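Tresley House Residents' Association
Minutes of the kitchen meeting, December 2025
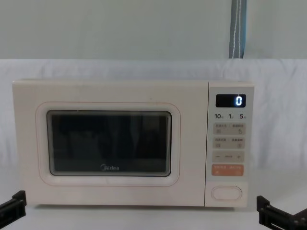
1. Present and apologies

Present: Javiera Acuña (chair), Birdie Oyelaran (minutes), and residents of units 2, 7 and 39. Apologies from unit 73.

2. Minutes of the November meeting

Approved with one correction. The broken cabinet hinge is on the left side of the sink, not the right.

3. Microwave

The cream Midea is to be the shared microwave for the second-floor kitchen. Javiera noted that the panel has Chinese characters on it and that some residents will want the buttons in English. The numbers printed under the display read 10, 1 and 5. The group took these to be ten minutes, one minute and five seconds, but Birdie will check the manual before anything is written down for residents.

Agreed: a card with the English names of the buttons will go on the wall next to the microwave. No stickers on the panel itself.

Unit 7 asked for it to go on the counter by the window. Unit 39 preferred the shelf over the recycling. After some discussion the counter was chosen — the shelf is too high for two of the residents.

4. Cleaning

Food is to be covered when heated. Spills are to be wiped up right away by whoever made them. The weekly wipe-down is added to the kitchen rota, after the fridge check. Unit 2 asked that no bleach spray be used inside. Agreed.

5. Toaster and kettle

The Gellano toaster still trips the breaker when the kettle is on. Tillman Electric has been asked for a quote. Until then, use one at a time.

6. Other business

The Tirnulier storage bins are full again. Anything without a unit number on it will be moved to the basement.

Actions
Birdie — check the manual, write the card
Javiera — call Tillman Electric again
Unit 7 — clear the counter by the window

Next meeting to be posted on the kitchen door.

We use cookies to improve your visit to this site. Accept | Manage settings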